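1/ Beim letzten Kontrolltermin kam wieder die Frage nach der nächtlichen Aufbissschiene, diesmal von der anderen Seite: Sie lag im Etui, mit einem weißlichen Belag, der sich mit dem Finger nicht mehr abreiben ließ. Ein Thread zu Material, Reinigung, Lagerung und Verschleiß.

2/ Begriffe vorab. Gemeint ist die harte, laborgefertigte Schiene gegen Bruxismus, meist aus PMMA, gefräst oder gestreut, meist für einen Kiefer. Weiche Schienen aus EVA verhalten sich anders, dazu weiter unten. Retainer und Aligner sind ein eigenes Thema.

3/ Was eine Schiene leistet: Sie verteilt Kräfte und schützt Schmelz und Füllungen vor Abrieb. Das Pressen selbst beseitigt sie in der Regel nicht. Wer nach der ersten Woche noch Muskelkater im Masseter hat, trägt also nicht zwangsläufig eine schlechte Schiene. Hält er an, gehört er trotzdem zur Kontrolle angesprochen.

4/ Nun der Belag. Auf Kunststoff lagern sich dieselben Dinge ab wie auf Zähnen: zuerst ein Pellikel aus Speichelproteinen, darauf Bakterien und Hefen, später mineralisierter Anteil, also Zahnstein. Die ersten beiden Schichten sind mechanisch gut entfernbar, die dritte kaum.

5/ Konsequenz: Der Zeitpunkt zählt mehr als das Mittel. Morgens direkt nach dem Herausnehmen abspülen und bürsten. Wer die Schiene erst ablegt und abends vor dem Einsetzen reinigt, putzt eingetrocknete Beläge.

6/ Bürste: weich, separat von der Zahnbürste. Kein Nagelbürstchen. Innenseite zuerst, dort liegt die Schiene am Zahn an und dort bleibt am meisten hängen. Die Innenseite ist zugleich die schwerer erreichbare, Bürsten mit kleinem Kopf sind im Vorteil.

7/ Mittel: flüssige, milde Seife ohne Rückfetter oder ein Tropfen Spülmittel, danach gründlich abspülen. Zahnpasta enthält Abrasivstoffe, deren Härte auf Schmelz abgestimmt ist. PMMA ist deutlich weicher als Schmelz. Ergebnis sind feine Kratzer, die Schiene wird matt und nimmt schneller Belag an.

8/ Wassertemperatur: kühl bis lauwarm. Die Glasübergangstemperatur von PMMA liegt zwar in der Größenordnung von 100 °C, Verzug durch Eigenspannungen und Wasseraufnahme beginnt aber früher. Bei EVA ist der Spielraum noch viel kleiner. Auskochen scheidet für beide aus.

9/ Das Auskochen hält sich vermutlich, weil es bei Schnullern und Einmachgläsern üblich ist. Bei Schienen führt es im ungünstigen Fall zu einer Passungenauigkeit, die man mit bloßem Auge nicht sieht und nachts sofort merkt. Auch Mikrowelle und Spülmaschine fallen unter diesen Punkt. 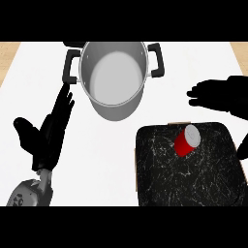
*Großer silberfarbener Kochtopf auf weißer Tischplatte.*

10/ Zu den Reinigungstabletten. Übliche Wirkstoffe sind Persulfate oder Percarbonat, dazu Säure und Carbonat für das Sprudeln. Sie lösen Verfärbungen und reduzieren die Keimzahl, ersetzen aber das Bürsten nicht. Ein haftender Biofilm bleibt nach dem Bad zum Teil stehen.

11/ Ich verwende derzeit die Tabletten von Yatsenko, 2 pro Woche, jeweils mit 200 ml lauwarmem Wasser. Einwirkzeit nach Packung, keine Verlängerung über Nacht. Danach bürsten und spülen. Wer auf Persulfate allergisch reagiert, lässt diese Produktgruppe weg und fragt in der Praxis nach einer Alternative.

12/ Mineralisierte Ablagerungen: Hausmittel Nummer eins ist verdünnter Essig oder Zitronensäure. Funktioniert chemisch, Calciumphosphat und Carbonat gehen in Lösung. Einschränkung: nur kurz, nur gelegentlich, nicht bei Schienen mit Metallklammern und nach Möglichkeit vorher in der Praxis abklären. Zitronensäure nicht erhitzen, siehe Punkt 8.

13/ Was dann noch haftet, gehört ins Ultraschallbad der Praxis oder ins Labor. Mit Scaler, Messer oder Nagelfeile am Kunststoff zu kratzen macht die Oberfläche dauerhaft rau. Viele Praxen reinigen die Schiene während der Kontrolle nebenbei mit, wenn man sie mitbringt. Kosten vorher erfragen.

14/ Ultraschallgeräte für zu Hause: Ich hatte das Gulitz-Tischgerät zum Testen da. Leistung für frischen Belag ausreichend, für Zahnstein nicht. Wer täglich bürstet, gewinnt wenig. Sinnvoll eher bei eingeschränkter Handmotorik, wenn das Bürsten der Innenseite schwerfällt.

15/ Alkohol und alkoholhaltige Mundspülung: nicht als Einlegebad. PMMA neigt bei Kontakt mit Ethanol zu Spannungsrissen, sichtbar als feines Netz, das im Gegenlicht glitzert. Chlorhexidin verfärbt bei längerer Anwendung. Chlorbleiche bitte gar nicht.

16/ Lagerung. Hier gehen die Empfehlungen auseinander, auch zwischen Laboren. Trocken und belüftet ist hygienisch günstiger, feucht ist für manche Kunststoffe formstabiler. Das Labor, das die Schiene gefertigt hat, kennt sein Material. Dessen Angabe geht vor, auch vor diesem Thread.

17/ Steht nichts im Begleitzettel: abspülen, abtropfen lassen, in ein Etui mit Lüftungslöchern. Ein dicht schließendes Etui mit Restfeuchte ist die schlechteste Variante - warm, dunkel, nass. Meins ist das gelochte von Troltbridge, der Deckel schließt etwas stramm, sonst ohne Befund.

18/ Das Etui selbst wird gern vergessen. Einmal pro Woche mit Spülmittel auswaschen, offen trocknen. Nicht auf der Heizung und im Sommer nicht im Auto lagern. Die Schiene nicht in eine Papierserviette wickeln, ein erheblicher Teil der Verluste dürfte über den Mülleimer laufen. Haustiere sind der zweite Verlustweg, Hunde mögen den Geruch.

19/ Vor dem Einsetzen: Zähne putzen, Zwischenräume reinigen, dann Schiene. Reihenfolge nicht tauschen. Unter der Schiene ist der Speichelfluss am Zahn reduziert, zurückgebliebener Zucker wird dort schlechter abgepuffert. Nach dem Einsetzen nur noch Wasser.

20/ Fluoridgel unter der Schiene nur auf Anweisung. Eine Schiene ist keine Medikamententräger-Schiene, auch wenn beides ähnlich aussieht. Die Passung ist enger, überschüssiges Gel wird verdrängt und verschluckt.

21/ Verschleiß. Matte Stellen und Schlifffacetten auf der Kaufläche sind erwartbar, dafür ist das Material da. Zur Kontrolle geben Anlass: Risse, scharfe Kanten, durchgebissene Stellen, Schaukeln beim Einsetzen, neuer Druck an einem einzelnen Zahn.

22/ Neue Füllung, neue Krone, Extraktion: Schiene zum Termin mitnehmen. Schon eine kleine Änderung der Zahnform reicht, damit sie nicht mehr vollständig sitzt. Mit Kraft aufdrücken oder selbst beschleifen ist keine Lösung. Die Okklusion wird in der Praxis mit Folie geprüft und dort eingeschliffen.

23/ Zu EVA, wie angekündigt. Weiche Schienen sind poröser, verfärben schneller und nehmen Gerüche an. Säurebäder und Tabletten vertragen sie je nach Hersteller unterschiedlich. Bei kräftigen Knirschern sind sie oft nach Monaten durch. Manche Patienten kauen auf dem weichen Material sogar mehr.

24/ Frage aus den Antworten: Geruch trotz täglicher Reinigung. Meist ist es die Innenseite im Molarenbereich, dann das Etui, dann die Bürste. In dieser Reihenfolge prüfen. Riecht es nach gründlicher Reinigung weiter, liegt die Quelle eventuell im Mund, Zunge und Zahnfleischränder mit ansehen lassen.

25/ Zweite Frage: Pilzinfektion gehabt, Schiene behalten? Pauschal nicht zu beantworten. Hefen sitzen in Mikroporen und Kratzern. Praxis fragen, Schiene mitbringen, bis dahin nicht weiter tragen, sofern dort nichts anderes gesagt wird.

26/ Dritte Frage: Reise ohne Bürste und Tabletten. Abspülen unter kühlem Wasser, mit sauberem Finger und etwas Handseife abreiben, nachspülen. Für einige Tage ausreichend. Wo das Leitungswasser nicht trinkbar ist, mit Flaschenwasser spülen.

27/ Mein Ablauf, Stand Dezember: morgens kühl spülen, Seife, Bürste innen, Bürste außen, spülen, abtropfen, Etui. Zeitaufwand unter einer Minute. Abends nur kurz abspülen. Tablettenbad wie in Punkt 11. Schiene zu jeder Kontrolle mitnehmen.

28/ Nachtrag zu Punkt 16: Der Begleitzettel von Ondivitz, dem Labor meiner Praxis, schreibt trockene Lagerung vor. Die Vorgängerschiene aus einem anderen Labor sollte feucht liegen. Beide Angaben gelten jeweils für das eigene Material und lassen sich nicht übertragen.

29/ Kein Ersatz für die Beratung in der Praxis. Produkte selbst gekauft, das Ultraschallgerät ging nach dem Test zurück. Korrekturen zu Materialdaten gern als Antwort, mit Quelle.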